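J'avais prévu une petite heure avec Radka Vasić, j'y suis restée jusqu'au soir. Il faut dire que ma première question était un peu bête (« alors, c'est pour quand, le robot qui fait mon ménage ? ») et qu'elle a éclaté de rire avant même de poser son café.

Radka travaille chez Jikoda, une équipe de 6 personnes qui apprend à des bras articulés à ranger, plier, essuyer. Avant ça, elle réglait des lignes d'emballage chez Bošković. « À l'usine, c'était facile, me dit-elle. Le carton arrive toujours pareil. Chez les gens, rien n'arrive jamais pareil ! »

Je lui demande ce qui coince le plus. Je m'attendais aux escaliers, à la vaisselle fragile, au chat. Eh bien non — le chiffon.

« Une boîte, vous la prenez, elle reste une boîte. Un tissu, dès que vous le pincez, il change de forme. Il glisse, il fait un pli, il pend d'un côté. Et il y a toujours quelque chose sur la table. » 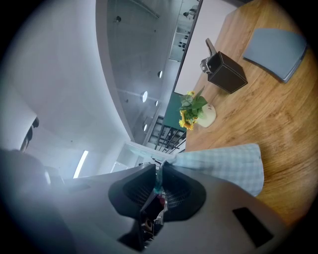

Essuyer autour d'un pot de fleurs sans l'embarquer avec le tissu, moi, je le fais en pensant à mes courses. Pour une machine, c'est une suite de petites décisions : où pincer, combien serrer, quand lâcher. Son équipe a enregistré 3000 gestes de ce genre, tous guidés à la main, et Radka trouve que c'est encore très peu.

« Mon collègue Haris en a fait 273 en une semaine. Il rêvait de torchons. »

Et le résultat, alors ? Sur une table dégagée, me dit-elle, leur bras s'en sort bien. Ajoutez un vase et il ralentit tellement qu'on a envie de lui prendre le chiffon. Le dernier essai a duré 40 minutes, pour une seule table (j'ai fait répéter le chiffre, oui).

En magasin, elle est plus optimiste. Remettre des boîtes en rayon, trier des retours, elle y croit, surtout la nuit. Pour la maison, elle refuse de me donner une date, malgré mes efforts.

« Ma mère me la demande tous les dimanches, la date. Je lui réponds en passant l'éponge. »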